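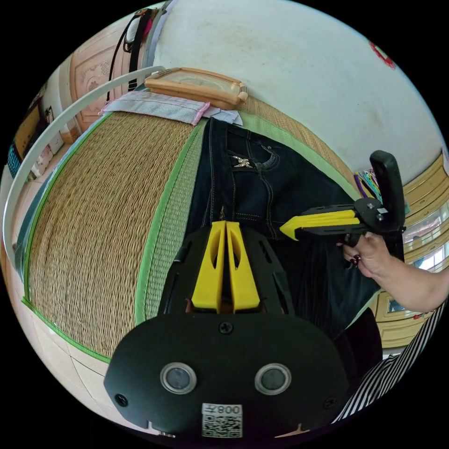 Vesna Kelmendi reckons the folding was never the job anyway, and that she'd hand it over tomorrow if the machine could be trusted with a back pocket. I love that she's so relaxed about it!

We've been at this at Festden since January, teaching the thing jeans first (stiff, heavy, they stay where you put them) and leaving the thin cloths for later. You hold a gripper in each hand and do the fold with yellow fingers instead of your own. My first pair took 14 goes. Now I get into a rhythm and forget I'm holding anything.

What's changed is how we talk. The early shift used to fold with headphones in, and now they argue about whether the waistband goes first, and somebody writes it on the board. Folders' pay went up a grade for the teaching hours too, which I pushed hard for. We passed 661 folds on 9th October and there was cake. Towels next, once we've agreed on thirds or quarters.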